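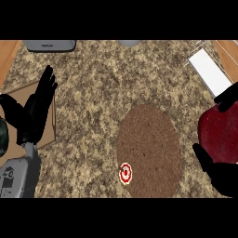
Kitchen objects on a speckled granite worktop

About Casum

Most haulage websites promise they will never be late. We don't believe them, and we run lorries for a living. Roads close, ferries get held, and a loading bay booked for 6am may still have its shutter down at seven.

Casum moves palletised goods for small makers and importers. We run 17 vehicles from our yard at Thevar and rent space for 225 pallets in the Vista building next door. Anyone quoting you for "unlimited storage" should be asked where it is.

We tried three tracking systems before settling on Fliltuso. It has its faults. The arrival times are a guess made by software, so our office still rings the driver and then rings you.

Last year 89 per cent of our deliveries arrived inside the booked hour. We have seen rivals claim 99 and would like to know how they count. Ours includes the days it snowed.

We don't do parcels, house moves or anything chilled. If your load doesn't suit us we will say so on the phone, usually before you've finished describing it. Rates are reviewed every May and sent to customers in writing.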